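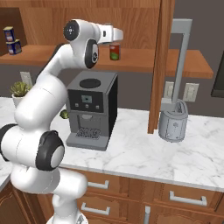
Print this page | E-mail this page

Search the help pages Go

Budgeting for an arm in a small break room kitchen

Posted by Kerstin Hellwig

We want an arm on the counter to fetch cans from a wall shelf and work next to the coffee machine. So far I only have a simulated kitchen. The arm itself is priced, but I keep finding extras. What else should go in the budget before I ask for money in November? Total weight limit on our counter is 60 pounds.

Kibet Nzioka

Mounting and power. Our base plate was quoted at 594 dollars from Rathjen, and that did not include drilling. If your counter is stone, get the drilling priced separately. Check that there's an outlet the arm won't keep swinging in front of. We paid an electrician to add one.

Also check reach at shelf height with the gripper on. Reach on the spec sheet is often measured without it. And 60 pounds has to cover the arm, the plate and whatever else sits on that counter.

Ravindran Krishnan

just buy the Trelano, ours is fine

Edeltraud Hamann

I'd set aside about 500 dollars for spare gripper fingers and cables. We went through two sets of fingers in the first year, mostly from cans. Ask how wide the gripper opens and measure your widest can.

Training was extra for us too, 15 hours billed after delivery. Get that in writing with the quote.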